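4.2 Grasp-state estimation for small garments

The Ilex segmentation module assigns a grasp state to every time step of a demonstration: open, closing, held or releasing. In the Prustis baseline this state was taken from finger aperture alone. Aperture is a reliable cue for rigid objects, but it performs poorly on socks and other thin knits, where the fingers close almost completely whether or not cloth lies between them. We therefore combine aperture with a visual estimate computed from the wrist view. The estimator looks only at the region near the fingertips and at the motion of that region relative to the bedding behind it.

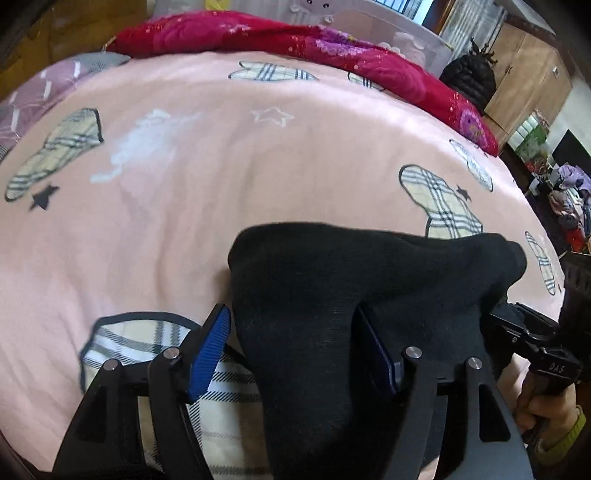 Cloth that moves with the fingers while the background shifts is labeled held. Cloth that moves with the background is labeled free, even when it overlaps the pads in the view. A patterned bedspread helps this test, as printed shapes give the tracker stable points on an otherwise soft surface. Plain bedding gives fewer points, and the module then falls back on aperture and reports a lower confidence.

Two-handed work adds a second difficulty. When both tools are close to the same item, the state of one hand cannot be labeled without regard to the other. Ilex runs the estimator on each wrist stream separately and passes both outputs to a joint smoothing step, which permits a shared hold but penalizes rapid switching between hands. The planner receives only the smoothed labels.
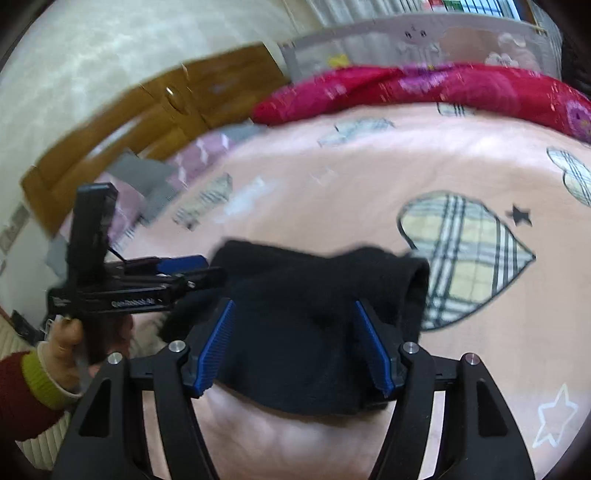

Figure 9. Wrist view from the Siqueira bedroom subset. A black fabric item is pinched between the two blue pads, with one end extending toward a second hand-held device at left.

We evaluated the module on 117 demonstrations from the Nurkmont collection, which contain 3,326 labeled state changes. Annotators marked each change without access to the aperture signal. Most remaining errors occur at release, when fabric clings to one pad after the fingers have opened. These cases are kept in the test set and are discussed further in Section 5.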